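Every few months somebody forwards me a new trick for storing potatoes. Put an apple in the sack. Don't put an apple in the sack. Wrap each one in newspaper, bury the lot in sand, rub the eyes off with a toothbrush. I've tried most of it over the years and I'm not convinced that more than a small part does anything. What follows is the part I still bother with.

## Before you buy

Skip the big bargain sack unless you have a cool place to put it. I once came home with 20 pounds because the price was good, and a good share of it went to the compost. A small bag used up is cheaper than a big bag thrown out, whatever the sign over the bin says.

Varieties matter less than the labels suggest, with one exception: new potatoes don't keep. The skin is thin and rubs off under your thumb. Eat those within a few days. For keeping you want a mature potato with a set skin, one that doesn't slide when you push at it.

## Sorting

Empty the bag onto the counter and handle every potato. I know people who tip the sack straight into the bin and call it done, and they're the same people who ask me in March what the smell is.

Make three piles:

- **Keep.** Firm all over, dry skin, no cuts, no green.
- **Eat this week.** Small nicks, scrapes, a dent from the shovel, a little softness at one end.
- **Throw out.** Mushy, leaking, moldy, heavily green, or badly shriveled.

Shallow eyes, specks and a lumpy outline are not faults. A lot of perfectly good food gets tossed over looks.
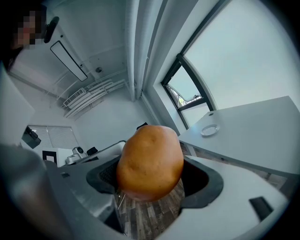 *Golden-tan skin with small shallow eyes and faint brown speckles.*

Turn each potato all the way around before you decide. Damage likes to sit on the side facing the counter. Press gently with your thumb at both ends, then smell it. Rot has a smell you won't mistake for dirt.

About green skin: the green itself is chlorophyll, harmless, but it tells you the potato has had light on it, and light also raises the level of solanine, which can make you sick. A small patch can be peeled away deeply, well past the color. If the green goes far in, or the potato tastes bitter, it goes in the trash. Cooking doesn't fix it, and I wouldn't trust anybody's aunt who says it does.

## Don't wash them

Brush off loose dirt with a dry hand or a soft brush and leave it there. Washing puts water into every eye and crease, and I've never managed to get them dry enough afterward. Wash right before cooking.

## Where to put them

Cool, dark, and with some air moving. If you can manage 45 to 50 degrees Fahrenheit, great. Most of us can't, so pick the coolest dark cupboard you have, away from the stove and the dishwasher.

As for containers, I bought a Sellov vegetable keeper a few years back, with the vented lid and the charcoal pad. Next to it I put an ordinary cardboard box with holes punched in the sides. Same potatoes, same closet, and I couldn't tell the two apart at the end. The keeper now holds clothespins. A paper bag with the top folded over loosely is fine too. Sealed plastic is the one thing I'd rule out, as it traps moisture.

Keep onions somewhere else. Yến Khúc, who taught me to cook half of what I know, always stored hers at opposite ends of the kitchen, and I follow her on that even though I've never tested it properly.

The apple business I leave alone. Some say the gas from the apple holds back sprouts, some say it brings them on. I've seen both happen – also with no apple at all.

## Checking on them

Go through the box every week or two:

1. Take everything out, including whatever is hiding at the bottom.
2. Remove anything soft, wet or smelly, and wipe its neighbors dry.
3. Snap off short sprouts and move those potatoes to the front.
4. Change the paper or the box if it's damp.

A potato with short sprouts that still feels firm is all right to eat once the sprouts and eyes are cut out. Long sprouts on a wrinkled potato mean you waited too long.

## How long they last

I see claims of six months and up. Maybe in a real root cellar. In a hall closet in a heated house I plan on a few weeks and count anything past that as luck. Jarlath Mac Giolla swears his go until spring, but he has an unheated stone shed, and he also eats things I wouldn't.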